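Sunday, late

Right arm quit on us again tonight, same fault as before -- wrist joint goes over its torque limit, everything locks, and you get that awful clunk. Run 31 this time. I really thought Henryk's new settings had fixed it! Left arm never complains at all, which is making me suspicious of the cable on the right one (it follows the arm all the way down, and I don't love how it pulls when the elbow swings out).
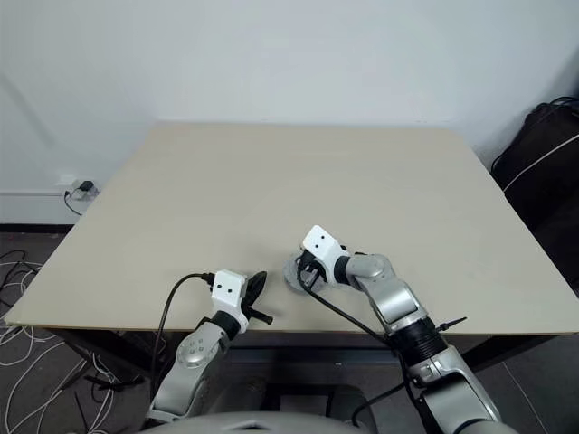 Notebook 4, p. 125

Anyway, I had the right gripper on the round clear-ish disc, down against the table, and the left one on the black handled piece. My hunch is we're pressing the disc into the tabletop and the wrist just keeps pushing until the controller gives up. Glenys thinks it's the force offset drifting -- she may well be right, she usually is about offsets.

Also, and Hefin please read this: the e-stop took two presses. TWO. I've taped a note on it and we don't run either arm until Clive has looked at the button.

To do: reroute right cable, re-zero the wrist, drop the speed and try the disc a hair off the surface. Log is saved under Makodberg.

Recent entries
Left gripper fingers swapped
Cheetham controller update, notes
Wrist fault, first time
Tabletop height check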